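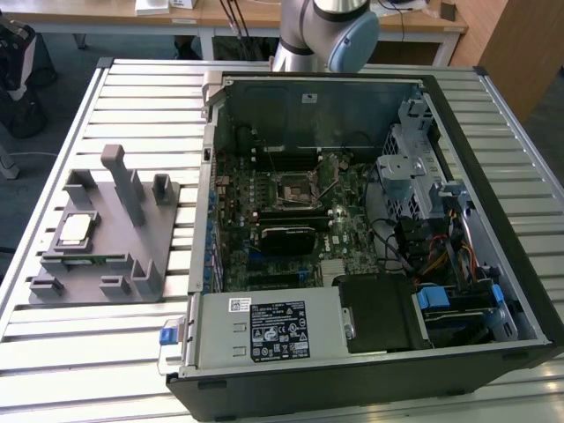

An opened desktop tower at the Mimunham workshop, with a processor and a memory module held in the fixture to its left.

The Mimunham Equipment Renewal Service receives used desktop computers from schools, libraries and municipal offices across the Rimeck district. In the year to date it has accepted 274 towers, of which 167 have been returned to use. The service's workshop coordinator spoke to this bulletin about how a machine is assessed once its side panel comes off.

"We lay every tower on its side before we touch anything," the coordinator said. "The board faces up, the light reaches it, and a dropped screw stays where you can find it."

The processor socket receives particular attention. Staff raise the lever and the retention frame and examine the contacts under a magnifier. A damaged socket usually means the board will be harvested for parts.

"People expect the fault to be something dramatic. Most of what we find is dust, or a memory module that was never pushed all the way in," the coordinator said. "I would ask donors not to open the case themselves before they send it. We would sooner have the dust."

Parts removed from a tower are kept beside it for as long as the case is open. The coordinator described this as the one rule on which the workshop does not bend. In its first year, the service stored loose memory in a common tray, and matching modules to machines took up a good deal of the autumn.

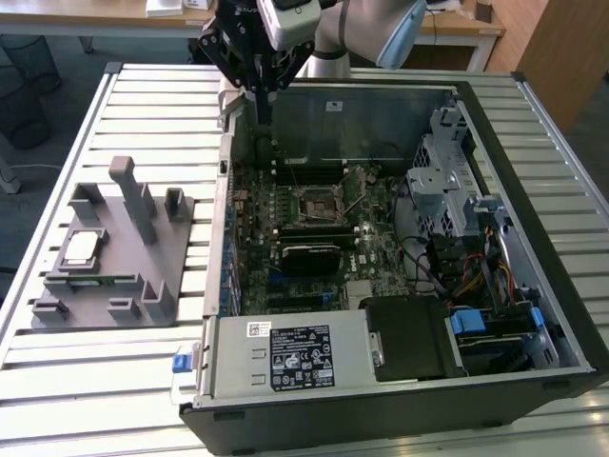

The processor socket with its lever raised, above two memory modules and the graphics card.

Asked which cases are easiest to work on, the coordinator pointed to the office models that make up most of the intake. Coloured release tabs and drive bay clips save time, particularly for new staff. "If it's blue, it's meant to be moved. You can teach that in a minute," the coordinator said. Cabling is less forgiving, and power leads are traced by hand from the supply before any are unplugged.

Refurbished towers are sent to the Garrido depot for distribution. Boards and metal that cannot be used again go to the recycling centre at Groditz. The service hopes to reach 1,000 machines in total by the close of its present funding agreement, and will take its next intake from school boards in November. Donors are asked to label each tower with the name of the sending office and to keep power cords separate.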